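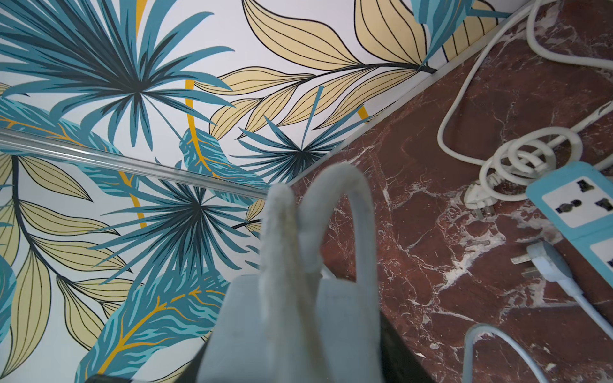

What is orienteering?

Orienteering is a sport where you find your way outdoors with a map. You can walk or you can run. On the map there is a route, and on the route there are special points which are called controls. You must visit all the controls in the right order, and then you go to the finish.

At each control there is a small flag, orange and white. It also has a number. In the wood at Mollow, for example, one of the flags has the number 53. If your paper says 53 too, you are at the correct place. If it says another number, look at the map again.

What do the colours mean?

An orienteering map does not look like the map in a car. White is forest where it is easy to run. Green is forest with thick bushes, and the darker the green, the slower you will go. Yellow is open land, such as a field. Blue is water. Black is used for paths, rocks and buildings. Brown lines show the hills, and when these lines are close together, the hill is steep.
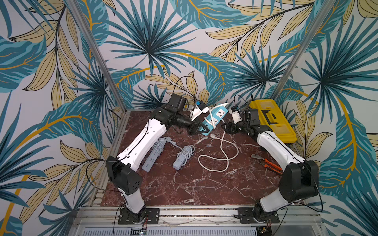
Before you start to walk, turn the map so that north on the map points to north in the real world. A compass helps you with this, as the red end of its needle shows north. Now the path which is on your left side is also on the left side of the map. Each time you turn your body, you turn the map as well. Keep your thumb on the place where you are, and move it when you move.

How far is it?

The easiest course at Jonddale Park is 400 metres long, and small children do it together with an adult. The next one is 1000 metres. This is the distance in straight lines between the controls, so your own way will be longer if you follow the paths. 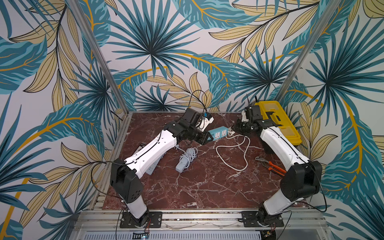 Two robot arms at a table with a marble pattern.

What should I do if I am lost?

Stop and stay calm. Look for something big which is also on the map, for example a pond or a place where two paths meet. If you do not find it, go back to the last control you visited. You can also ask another person for help, this is always allowed when you are lost.

What do I need?

Old shoes, long trousers and a whistle. The blast for help is six times, then wait one minute and do it again. Most clubs will lend you a compass.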